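Dodska spent most of the summer with an outside team going through its password manager line by line. The report came out in September, and the company put the full text on its site the same day, including the parts that did not flatter it.

Nighat Baloch runs security engineering at Dodska. She has been there since the product was a browser extension with 2000 users, and she was the one who argued for bringing in Geraghty, a small testing firm that had never worked with the company before.

"We had used the same auditor three times," she said. "They were good, but they knew where everything was. I wanted people who would get lost in our code and be annoyed by it."

Geraghty's testers were given the source for the desktop app, the mobile apps and the sync service, plus a set of test accounts. The work took 35 working days. They found one high-severity issue, four medium ones and a longer list of small items, most of them to do with logging.

The high-severity issue was in the clipboard code. On the desktop app, a copied password was supposed to be cleared after a set time. If the user locked the vault before the timer ran out, the clearing job was canceled along with everything else, and the password stayed on the clipboard until something replaced it.

"It's an embarrassing one," Baloch said. "The feature worked in every test we had. We never wrote a test where somebody locks the vault in the middle."

The fix shipped in build 1787, before the report was published. Geraghty retested it and marked it closed. Three of the four medium issues are closed too. The last one concerns how long a signed-out device keeps its encrypted copy of the vault, and it is waiting on a change to the sync service.
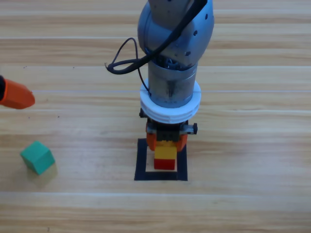
Does a Dodska customer need to do anything after the audit?

Update the desktop app to build 1787 or later. Master passwords and saved logins do not have to be changed, and the mobile apps were not affected by the clipboard problem.

Olanrewaju Babalola led the testing for Geraghty. He said the encryption itself gave his team little to write about. Dodska uses a well-known library called Vestari for key handling and has mostly left it alone.

"That's what you hope to see," he said. "When a company has its own version of the crypto code, you know the next two weeks are gone. With Dodska we could spend that time on the parts around it, like export, recovery and the update process."

Account recovery got the most attention. Customers can name a trusted contact who can help them back in after a waiting period. Babalola's team tried to shorten that period by changing the clock on the device and by replaying old requests to the server. Neither worked. They did get the server to send the same warning email 200 times to one test account, and that went into the report as a low-severity item. There is now a limit on it.

Baloch and Babalola disagreed on one point, and both were willing to talk about it. Dodska collects crash reports through a service called Statel, and the setting is on by default. Geraghty recommended turning it off for new users. Dodska has kept it on, with a notice during setup.

"I understand why they want the data," Babalola said. "I would still ask first."

Baloch said the crash reports contain no vault contents, and the testers confirmed that. She said the clipboard fix caused a crash on some older laptops, and the reports were how her team learned of it. "If the setting was off, we would have waited for support tickets. It's still being discussed here. I don't think I've heard the end of it."

The browser extension was left out of this round. It is being rewritten, and Baloch did not want to pay for a review of code that is going away. Geraghty has been booked to look at the new version when it reaches beta, and the sync service change will be retested at the same time.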